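Speaker notes – Moving house with one truck
Ebony Costigan, Skullton Community Hall, 25 January 2018

Slide 1. Welcome. Say who I am and that I booked moves for Brudmont before I started teaching this talk. Toilets are down the hall on the left. Questions at the end, please, but stop me if you can't hear.

Slide 2. The first thing to settle is how much you own. Most people guess low. Jarrah Rakena kept records on 211 household moves out of Skullton, and the usual miss was the garage. Walk through every room with a pad and write down the large pieces only. Do the attic and shed on the same day.

Slide 3. Weight. The small truck takes 2,000 pounds and the larger one takes 4,000. Books are what catch people out. Small boxes for books, big boxes for bedding. Hold up the two sample boxes. Pass them along the rows if the group is small.

Slide 4. The last-day table. Pick one surface in the old house and leave it until the end. Things that don't belong in any packed box go there – food you still mean to eat, cutlery, something to write with. Clear it last, into a single open crate that rides in the car.

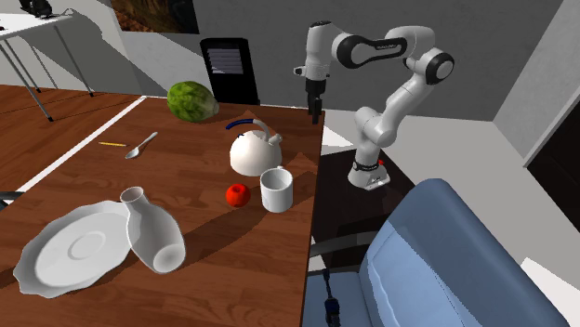
Slide 4: Watermelon, spoon and pencil on a wood-grain tabletop.

Ask the room what was on theirs the last time they moved. Two or three answers, then go on. Slow down a little from this point, I was ahead of time at the April talk.

Slide 5. Loading order. Heavy furniture against the cab, mattresses on their sides along the wall, boxes to fill the gaps. Strap every few feet. Rhys Nepia will show the knot with the short rope. If Rhys is late, skip to slide 6 and come back.

Slide 6. Costs. Ilona's own move came to $374 with fuel and one helper – she said I could use the number. Read out the list: truck, fuel, straps, boxes, lunch for whoever helps. Mention that used boxes are fine if the bottoms are dry.

Slide 7. Questions. Handouts are with Gaurav Bisht by the door. Sign-up sheet for the packing class goes around now.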